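Arm tried to pick up a reflection, then tried harder
Forum > Manipulation > Faults and near misses

offcutbin
Posted Tue 3 January

Putting this up partly for advice and partly because the last two people I told at work laughed before I'd got to the bit with the fault code.

We have a Jidholm arm with a two-finger gripper on it, and a job that sounds like nothing: take small household objects out of a foil-lined insulated box, put them on the surface next to it, then put them back. The demonstrations are done by hand with the hand-held version of the same gripper, same pads, and the pose tracking is done in Numov. We trained through December, and up to the break it was doing nicely on the cardboard tray and passably on the foil.

First morning back, toy in the box, arm comes over, lines up, and then shears off to the left of the toy and goes for the wall. Fingers close on lining. The controller decides it has a grasp, because technically it has, and lifts. The box comes up with it. At this point I'd have expected the grip to give up. It did the opposite. It squeezed up to 40 N and sat there, humming, holding a picnic box by the scruff. 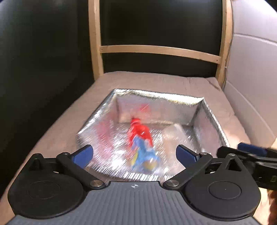

Hand demo on the toy. The faint red smear on the far wall, up and to the left, is the foil's contribution.

I hit the stop. The arm stopped. The gripper didn't let go, and stayed shut until I powered the whole thing down and undid the linkage with a screwdriver. The lining has a bite mark in it.

So, two questions.

1. Has anyone else had a policy go for reflections, and did you fix it with data or with hardware?
2. Is a gripper holding its force through an emergency stop a fault or a feature? The Mella controller manual has one paragraph on it and I've read it enough times to recite it at weddings.

gantrygoat
Posted the same day

2 is a feature. You want a gripper to hold on when the stop goes. Otherwise every time somebody leans on the button your arm drops whatever it's carrying on whatever is underneath, and if that's a foot you will be writing a different sort of post. Locked on stop is the normal choice.

What isn't normal is going to 40 N on a soft toy. Who set the limit?

offcutbin

The limit was meant to be a good deal lower. I set it myself. I have a screenshot of me setting it, which I took because I know what I'm like.

I take the point about holding on. My complaint is that there was no way of opening it afterwards without a tool. If that had been a finger in there I'd have been hunting for a screwdriver with the wrong hand.

pelmet_and_sons

Hard disagree with gantrygoat, at least for this sort of work. Holding on makes sense when you're carrying an engine block over somebody. When you're handling toys a few centimetres above a chair the worst that drops is a toy. The thing that can get hurt is whoever reached in to straighten the box up, and people do reach in, all day long. Fail open, and put up with things falling over.

On the reflections: yes, we had it with a chrome bowl. The policy was very fond of itself in it.

gantrygoat

"Toys a few centimetres above a chair" is today. Then somebody adds a mug, then somebody adds a knife because the demo needs a kitchen, and the fail-open setting stays exactly where you left it. I've seen that film.

tallowfield

Before you two get married: OP, is the reflection thing really the cause? You're assuming it saw red on the wall and fancied it. Could equally be that your demo poses are off and it's learned to go left. Foil is murder on visual tracking. Every crinkle is a feature in one frame and gone in the next.

How much blur have you got in the demos?

offcutbin

A fair bit, since you ask. I have one colleague who demonstrates as if there's a bus to catch.

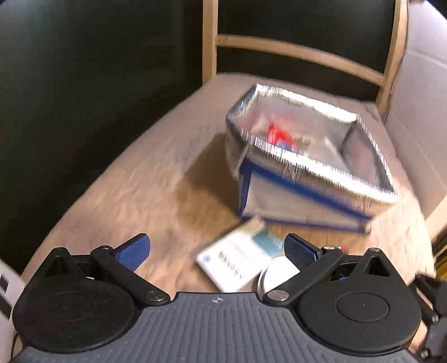 Tracking was my first suspect too, so I spent the afternoon replaying the demo poses against a taped ruler. In the foil box the Numov estimate wanders sideways and then snaps back when the gripper comes out again, and the snap is worst on the fast approaches. Slow demos are mostly fine. What seems to save it is having something plain and flat in view that doesn't glitter. With a white booklet lying on the seat in front of the box, and the round white disc overlapping its corner, the tracker has proper edges to hang on to and the drift is much smaller, even when the box itself is one long streak of silver with a jagged rim. Clear the seat and it's back to wandering. So you may well be right, and I may have been rude about the policy for no reason.

tallowfield

Told you. Print a board of markers and tape it down beside the box. Ugly, works.

pelmet_and_sons

Doesn't explain the wall, though. Drift of what, a few millimetres? He says it sheared off. How far off target was it when it closed?

offcutbin

120 mm from the middle of the toy to the bite mark. Measured with the same ruler, which is having a busy week.

The drift I can find is nowhere near that. So I think I have both, in the way that you can have a cold and also be standing in a puddle.

I did one more test. Same box, same toy, matt grey card slid in against the far wall so there's nothing shiny behind it. Every attempt went to the toy. Took the card out and turned the toy so the red end faced the other way: it hesitated, dithered between the two, and went for the toy late. Card out, toy as before: wall. I did that last one with the power supply turned down and my hands in my pockets.

gantrygoat

Right, that's a proper test and I'll shut up about tracking. Which I never mentioned anyway.

Your training objects, are they mostly bright? If everything you ever showed it was a loud thing in a silver box, it's learned "go to the loudest bit of the silver box". Put in something pale.

offcutbin

They are mostly bright, yes, but there's some variety. The object set has a white medicine box in it, which it picks up very well on the quilted cloth and not at all well in the foil, where it tends to open the fingers and just hover there looking thoughtful. I'd filed that under a separate problem. Perhaps I shouldn't have.

The force limit, meanwhile, has been found.
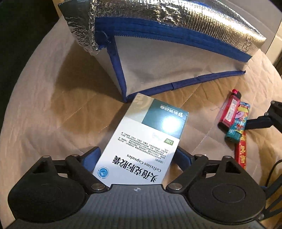 When the Mella controller loses power it comes back up with its factory profile, and my lower limit lives in a user profile that has to be loaded again by hand. The building's power was off over the break. 72 hours, according to the note by the lift. So the arm had its full strength back and everything on my screen still showed my lovely low number, as the screen reads the file and doesn't ask the controller. Nowhere on the thing does it tell you which profile is running unless you go three menus down and know what you're looking for.

pelmet_and_sons

There it is. That's the real incident, if you ask me. The reflection was only how you found out.

A display that shows what you'd like to be true should be a hanging offence.

tallowfield

Same thing happens on the older Jidholm bases with the speed cap, or it did on ours. Ask them whether yours keeps it. We got a very polite reply and then a firmware update some months later that we were too frightened to install.

ninepenny_nail

Lurker, coming out of my hole for the safety bit. I've been looking at the picture with the medicine box and there are two cigarette lighters lying on the cloth next to it. Please tell me those weren't on the list for that morning.

offcutbin

They're in the object set. Pink and red one, teal one with cartoons on. And no, they weren't on that morning's run, by alphabetical order and no other virtue. Toy was before lighter only because somebody had typed it in as "doll".

I had thought about them as "small, smooth, rolls a bit". I hadn't thought about them as "pressurised fuel in a thin plastic shell, between two fingers that will not let go". I'm thinking about that now, quite vividly.

ninepenny_nail

Empty ones. Or solid dummies turned to the same size with the wrap stuck on. We did dummies at Wannasri for anything with gas, a blade or a battery in it, and it put a stop to the arguments. The policy doesn't care if it lights.

And that slim red thing with the gold writing, lower right. What's in that?

offcutbin

I don't know. It was in the bag of objects when the bag got to me. It's now in a drawer with a note on it until I do.

gantrygoat

I would like it minuted that I said somebody would add a knife.

pelmet_and_sons

You'd have had it clamped round a full lighter with the stop pressed in. I'd sit this one out.

gantrygoat

And yours would have dropped it from height and had it go off on the floor by your ankle. Neither of us comes out of this well. What he needs is hold on stop, plus a release that a person can work with one hand and no tools. They exist. There's a lever kit for most two-finger units, and if there isn't one for yours then a longer pin with a knob on it will do.

pelmet_and_sons

Fine. I could live with that. Put the knob on both sides, people get trapped by either hand.

offcutbin

Where I've got to, for whoever lands here from a search with their own picnic box in the air:

Start-up script now asks the controller for its running force limit and refuses to enable the arm if it doesn't match the file. It's rude about it too, in capitals.

Lighters are out until we have dummies.

Marker board taped down next to the box. Fast demos binned, with an apology to the colleague, who says the bus was real.

Adding demos with pale objects and with the box turned to different angles, so the reflection isn't always in the same place. Matt card in the box for half of them. I'm in two minds about the card as the real box won't have one, but I'd like a week of it going for the object while I do the rest.

Release knob is on order. Until it comes there's a screwdriver on a string tied to the left of the base and another on the right.

tallowfield

Post the numbers when you've retrained? I've got a foil job coming up in a month or so and would sooner learn from your lining than mine.

offcutbin

Will do. Lining has been patched with silver tape, and the first thing the arm did this morning was go and look at the tape.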